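How I plan an away day without missing kick-off

I've followed Sollby away from home for years and I've missed exactly two kick-offs, both my own silly fault. A few people on the supporters' forum asked how I sort my trips out, so I've written it all down. It works for any club, really!

Start with the fixture, and don't book anything the moment it comes out. Games get shifted for telly or a cup run, and a cheap train ticket you can't change is no use at all. I wait until the kick-off time is confirmed on both clubs' websites, then I go for the tickets first and the travel second.

Next, work backwards from kick-off. For a 3pm start I like to be outside the ground by 2pm, so I write that down and take off the walk, the bus and the train in turn. Then I add 50 minutes on top for things going wrong. Yes, it sounds a lot — but our trip to Garville is 266 miles there and back, and I used every bit of that spare time in February when the connection didn't turn up.

If you're driving, sort the parking the night before. Streets near the ground are often permit only on match days (Grodville is terrible for this) so I look for somewhere about 20 minutes' walk away. You'll get out far quicker at full time too, while everyone else is sat in a queue with the radio on.

Check the bag rules as well. Every ground is different, and I once had to walk a perfectly ordinary rucksack all the way back to the car at Deng. Now I just take a coat with big pockets: ticket, phone, charger, sandwich, done. Save your ticket to your phone before you leave home, too, as the signal outside a full ground can be hopeless.

Last of all, look up the final train home and write it on a bit of paper. If it's a cup tie, allow for extra time and penalties, and pick the train after the one you think you'll catch. 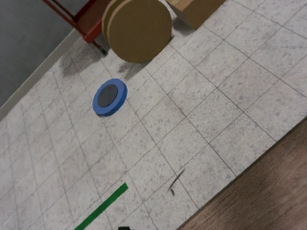

If there isn't a later one, I'd go by supporters' coach instead, as it won't set off until the match is over.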